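We use cookies to remember your settings and count visits. Accept / Manage / Read our policy

Trirko two-arm bench kit: walk-round checklist with comments

Done on the demo kit at the Cesthorpe unit, Monday, before we say yes or no on buying. Same sheet we use for any bench cell, with my notes typed in after each line. Marks are OK, FIX, or ASK (ask = goes back to the vendor). Checked by Tharindu Weerakoon.

PAPERS AND LABELS

Manual on site, printed. OK. English only, we'll want a Spanish one for second shift. ASK.
Serial plates match the packing list. OK, both arms.
Risk assessment from vendor. FIX. What they sent is for the single arm version. Half of it applies. Not signing on that.
Warning labels at the front of the bench. FIX. One came in the box, still on its backing.
Payload limit written where the operator can read it. FIX. It's on page 13 of the manual and nowhere else.

BASES AND MOUNTING

Base bolts torqued and paint marked. OK on torque, went round twice with the wrench. No paint marks. Adding them ourselves.
Base plates sit flat, no rock. OK. Pushed hard on each arm at the elbow, nothing moved.
Status light changes when motors go live. OK. Tested both sides. Color table is in the back of the manual, should be a card on the bench.
Bench itself. OK. Doesn't walk when the arms reverse fast, which the old Ollum bench did all the time.
Tabletop edge, no sharp corners at hip height. OK.

STOPS AND GUARDING

Main stop button kills both arms. OK. Pressed it 3 times during motion, both quit each time.
Second stop on the operator side. ASK. It's an extra on the quote. Shouldn't be an extra.
Restart needs a deliberate reset. OK.
Light curtain or fence. FIX. None supplied, vendor says the arms are force limited and don't need it. Maybe so for bare fingers. Not once we put our own tooling on. Treat as open untill we have a proper assessment.
Arms can't hit each other. OK in software. Drove them toward each other at slow speed and they stopped well short. Did not try at full speed, did not want to pay for it.

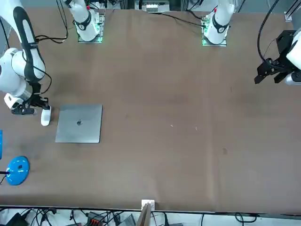
Cables are the main thing I'd hold the sale on. Power and signal want to be off the floor and in trunking before anyone stands at this bench for a shift, and the kit has no trunking in it at all. The black power unit and the strip with the orange-red sockets are down at floor level in a tangle of cable, and there's more trailing on the other side under the table edge. Toe catches that, something gets yanked. FIX, ours or theirs, I don't care who. The loops up on the arms need checking at full reach too, I only did half reach before lunch.

CABLES, THE REST OF IT

Strain relief at the gripper end. OK on both, tugged by hand.
Gripper cable clear of pinch points. ASK. The cable arcs over with nothing guiding it. Want their answer on how long it lasts flexing.
Cables across the back of the table. FIX. Tie them down.
Power strip rated for the load. ASK. Couldn't get at the label without crawling.
Ground check. OK, meter reading in the log.

GRIPPERS AND WORK AREA

Fingertips tight, no splits. OK.
Grip on power loss. Holds the part. OK, but operators need telling that hold doesn't mean safe to reach in.
Work surface clear before cycle. OK. Metal plate for the pick test and that's it, tools stay off.
Flat plate pick test. Passed, with a moan. Fingertip comes right down on the tabletop next to the plate, so over time it'll mark the surface, there are faint scuffs on it already. Ask about a softer tip.
Part drop. One in 80 picks. Landed on the table, no harm. Over 2 in that count and I'd have failed it.
Finger pinch force. Not done, gauge is out for calibration. Back in July.

SERVICE PLAN

Read the Miyazaki plan since it comes bundled. Yearly visit, phone help weekdays. Fine for a quiet site. Does not cover cables, see above, so the part most likely to go is the part we pay for. ASK.
Spare fingertips included. OK.
Training for operators. Half a day. Too short for people who've never been near an arm, ok for our lot.

RESULT

Good kit, not ready to run here. Arms solid, stops work, software behaves. Open before use: cable routing, guarding, right risk assessment, labels. I'd buy it with the second stop thrown in for free. Re-check after the cable work and do the pinch force then.

Comments

cellbuilder_mo: We bought the single arm one. Same story with the cables, ended up hanging a tray under the bench, took an afternoon. Get one with a lip.

Dana R: did they say what the force limit is set to out of the box? ours came set way higher than the manual said

T. Weerakoon: Dana, didn't read it off, only checked that it was on. Adding to the re-check list, thanks.

pkfitter: Disagree on guarding. If you keep the stock grippers you don't need a fence, you need people to pay attention.

cellbuilder_mo: pk, people paying attention is not a guard

Get new checklists by email. Enter your address to sign up. Unsubscribe any time.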